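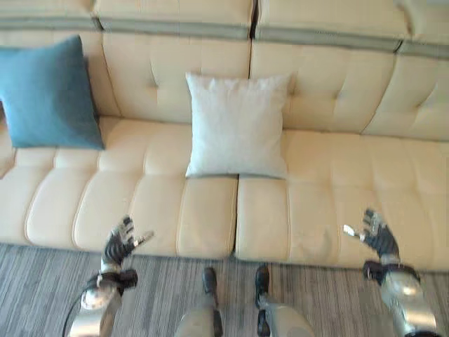
*Figure 1. Photograph: Arūnas Ozoliņš, Elstead lounge study.*

### 4. Loose Pillows and the Divided Seat

#### 4.1 Setting and furniture

The preceding section dealt with fixed cushioning. This section turns to the loose throw pillows that are placed on a sofa after it has been installed, and which the household or the cleaning staff must put back in order many times over the life of the furniture. The material comes from the Elstead lounge, the larger of the 2 rooms included in the study, and was recorded under the protocol set out in Section 2. The second room, at Istard, has a fabric-covered sofa with a single unbroken seat and is used here only for comparison.

The Elstead sofa (Figure 1) is upholstered in cream leather with tufted backrest cushions and a raised band of headrests. A strip of gray-green trim runs with the headrest band. The seat is formed by two long cushions, and the line where they meet is important to much of what follows. A gray carpet lies in front of the sofa. Two square throw pillows belong to the furnishing plan, one blue and one white. Observers were asked to refer to them by color only, and to use the terms "left" and "right" from the position of a person facing the sofa.

The plan for the room calls for the blue pillow to lean against the left side of the backrest and for the white pillow to stand upright near the center. Figure 1 shows this arrangement. The white pillow straddles the seam between the main backrest sections, with its lower edge on the seat above the division between the cushions. We call this the *center position*. It was chosen by the decorator for its appearance from the doorway, and the staff were given no instruction on how firmly the pillow should be pressed into place.

#### 4.2 Recording pillow positions

Each entry in the log gives the position of both pillows at the time of a visit. Four positions were allowed for each pillow: in place, on the seat but out of place, on the floor, and absent. A pillow was recorded as in place if it was upright or leaning against the backrest within its assigned section. A pillow lying flat was recorded as out of place even when it was in the correct section. This rule was added to the protocol in November, after the first set of entries showed that observers differed on the matter, and the earlier entries were coded again from the written notes.

The log for the Elstead lounge contains 1,495 entries. In 973 of these, both pillows were in place. In 211, the white pillow was on the floor. Entries that could not be coded with confidence were kept in the total and marked as open, following the practice used for the Istard room.

Observers did not move a pillow before making an entry. Pillows found on the floor were returned to the planned position once the entry had been completed - a step that affects the next visit and is discussed in Section 5.

#### 4.3 The center position

The entries of greatest interest are those in which one pillow has left the sofa while the other remains. An arrangement of this type appears in Figure 2. The blue pillow stands in front of the leftmost back cushion and hides most of it. The white pillow is on the floor, in line with the narrow dark gap between the left and right seat cushions.

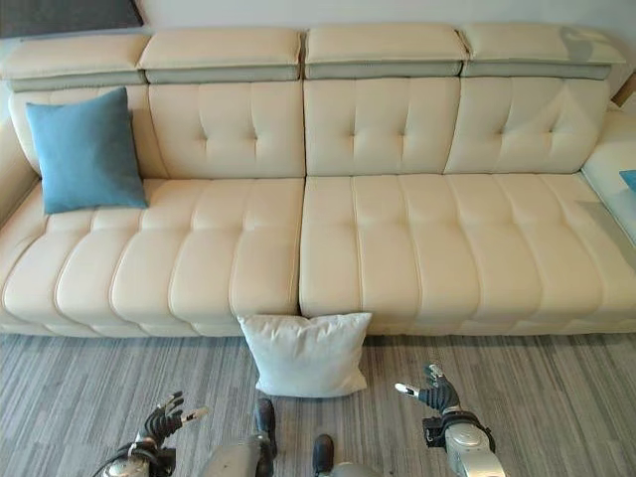
*Figure 2. Elstead lounge: blue pillow on the sofa, white pillow on the floor.*

A photograph of this kind records where a pillow lies and cannot establish how it came to be there. The same caution applies to the log. We therefore make no claim that any single entry shows a fall, and we did not ask observers to guess at a cause. Over the full log, however, the center position was lost more often than the left position, and three features of the furniture deserve attention.

The first is the division of the seat. A pillow placed at the center has its lower edge across the joint between two cushions. When a person sits on one side, the two cushions may settle by different amounts, and the pillow is then supported unevenly. No joint of this kind lies under the left position.

The second is the surface. The leather has a soft sheen and is smooth in comparison with the upholstery at Istard. The seat cushions are also divided into rounded, padded channels with stitched seams that curve outward at the front edge. These channels give the seat its ribbed appearance and are well liked by visitors, but they offer a small pillow an uneven base.

The third is the lack of side support. Pillows in the left position have the armrest nearby, which curves up and outward at the end of the sofa. The center of the sofa has no comparable feature.

#### 4.4 Restoring the arrangement

Staff in the Elstead lounge followed the order of work given in the Braveck housekeeping guide, as adapted for the study:

1. Clear the floor in front of the sofa.
2. Smooth the seat cushions and bring them level at the joint.
3. Set the blue pillow against the left side of the backrest.
4. Set the white pillow upright in the center position.

Early in the study, several staff members completed the fourth step before the second. The seat then had to be smoothed around a standing pillow, and the joint was often left untouched. The written order was posted inside the linen cupboard on May 10, 2019, and remained there until the room was closed for painting.

Floor checks were carried out separately from seat checks. The observer looked along the front of the sofa from one end to the other and then at the carpet farther out.
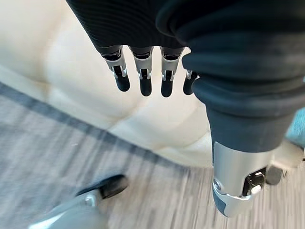
*Figure 3. Hand above the floor, near view.*

#### 4.5 Comparison and limits

The Sriwong survey of hotel lounges, which used a similar set of position codes, did not separate center and side positions, so its results cannot be compared directly with ours. The Istard log allows a closer comparison, although the pillows in that room are larger and filled with a heavier material. Center pillows at Istard were found out of place at times, usually lying flat on the seat, and were seldom recorded on the floor.

Several limits should be noted. The two rooms differ in upholstery, seat construction, and pillow size at once, and the present design cannot assign the result to any one of them. Visits were made at fixed hours, and evening use of the Elstead lounge is not well represented. The coding rule for flat pillows may also count as disorder what a resident would consider a comfortable arrangement - a point raised by two of the observers during training and taken up again in the interviews.

A further trial with the white pillow moved to the right-hand seat cushion is described in Section 6. The furniture and the order of work were kept the same for that trial, and the left position was retained for the blue pillow.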